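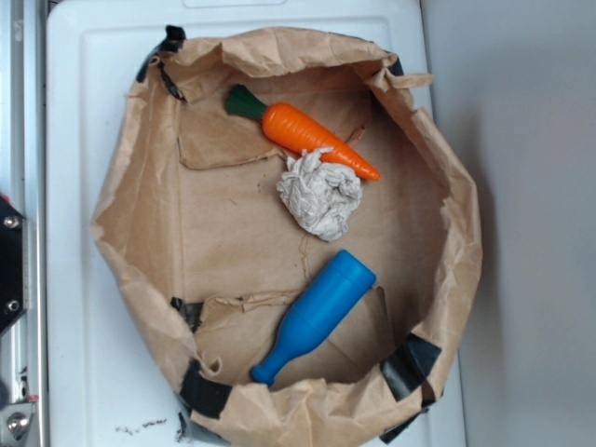

Nanami reckons paper bags are a false economy for toys, they rip, you buy a proper box in the end, so buy the box. She said it twice at pick-up and I had no answer then. I do now.

By Kiyoshi Yoshida
April, last updated 7.25 am

A bag costs 20p. Roll the rim down, bit of black tape to hold it, done. Wide open at the top so a small child can see the toy carrot and the blue bottle and get at them without tipping the lot over the floor. Try that with a lidded tub. We had two, both from Plattner, both lids gone by Christmas.

Yes it creases. Yes the edges fray. More tape. And teh odd bit of paper towel ends up in there with the toys, so what, it ends up in the box too.

What gets me is the idea that tidying starts with shopping. £25 for a basket before one toy's been picked up! Use what came home with the bread. If it splits, flatten it, recycle it, roll down another.

Nanami has ordered the box. Fine. Her hallway.

70 shares
2 comments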